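Marking sketchbooks is doing more harm than good

Every February, art departments up and down the country collect in the sketchbooks. At my school that means crates by the door, carrier bags under the sink and a weekend given over to reading the margins of other people's drawings. I have done it for 17 years. I now think we should stop giving sketchbooks a mark at all, at least until pupils begin their exam courses.

I should say what I mean by a mark. I don't mean looking. A teacher should look at sketchbooks all the time, with the pupil sitting there if possible. I mean the number or grade written inside the cover, copied to a spreadsheet and sent home in a report.

Once there is a number, the book changes. Pupils who used to draw on the bus start drawing on loose paper and sticking in the good ones. Borders appear. Titles get done in bubble writing, and a whole lesson can go on the title. I have had children ask to tear pages out because a drawing "went wrong", and when I ask what went wrong they point to a perfectly decent study of a hand with one finger too long. That page was the most useful one in the book. They could see the mistake, which is more than they could do the month before.

Last year I went back through the Year 8 books with this in mind. There were 91 of them. In 58, I could not find a single page with a drawing that had been left unfinished or crossed out. Either we have a remarkable year group or they are hiding things from me, and I have taught them long enough to know which.

The usual defence is that without marks they won't do the work. Some won't. Some don't now. The ones who never hand in homework are not being moved by a 4 out of 10, and a few of them draw a great deal when it isn't for anything. At Rorside, where I taught before, we had a pile of cheap newsprint pads that never went home and never got marked. We called it scrap drawing. Ten minutes at the start of a lesson, any object from the shelf or from somebody's bag or feet, then turn the page. The drawings were mostly bad for weeks, then less bad. Pupils who would not put a line in their proper sketchbook would fill four pages of newsprint without being asked twice.

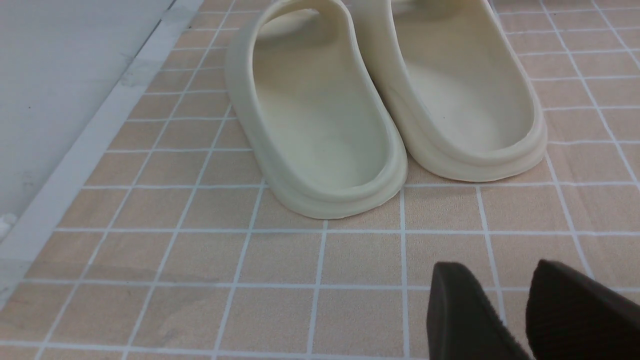 Zacharias
Head of Art, lower school

I am told that parents want to know how their child is getting on, and that is fair. They should know. But a sketchbook grade tells them very little. When a parent rings me about one, the talk is nearly always about neatness or missing homework, and hardly ever about drawing. I would sooner send home two sentences: what your child is getting better at, and what to try next. It takes longer to write than a number. It takes less time than marking a whole book against a grid with six columns, and I know because I have timed both.

The grid is a problem of its own. Ours came with Broltell, the tracking software the school bought three years ago. It wants a figure for "development of ideas", another for "use of media" and so on, and it turns red if a box is left blank. I have nothing against the people who made it. It probably works well for spelling. But a thirteen-year-old who spends half a term drawing nothing except shoes may be developing more ideas than one who has tried pastel, ink, collage and wire in the same six weeks, and there is no box for that. Under the grid the shoe drawer gets a low score for media and learns to stop drawing shoes.

There is also the matter of talent, or what pupils take to be talent. By the end of Year 7 most classes have settled who is "good at art", and our marks help them settle it. Children who come in able to copy a cartoon accurately get high grades early, often for doing what they could already do. Children who are learning from scratch get low ones while they do the harder work. By the time options come round the second lot have gone.

I don't want to pretend this is simple. Exam boards need marks, and sketchbooks count towards them, so pupils have to learn at some stage how to present their work to be judged. I would start that in Year 10, and teach it openly as a skill. It can be learned in a term. What can't be picked up in a term is the habit of drawing something ordinary, badly, and then drawing it again.

We are trying this with two Year 7 groups at the moment. Their books have no grades in them. I write in pencil, only on sticky notes, and they can throw the notes away. The books are grubbier than usual. One has been dropped in a puddle, and another is mostly horses. I'll look through them all again after half-term and see how many pages have been torn out.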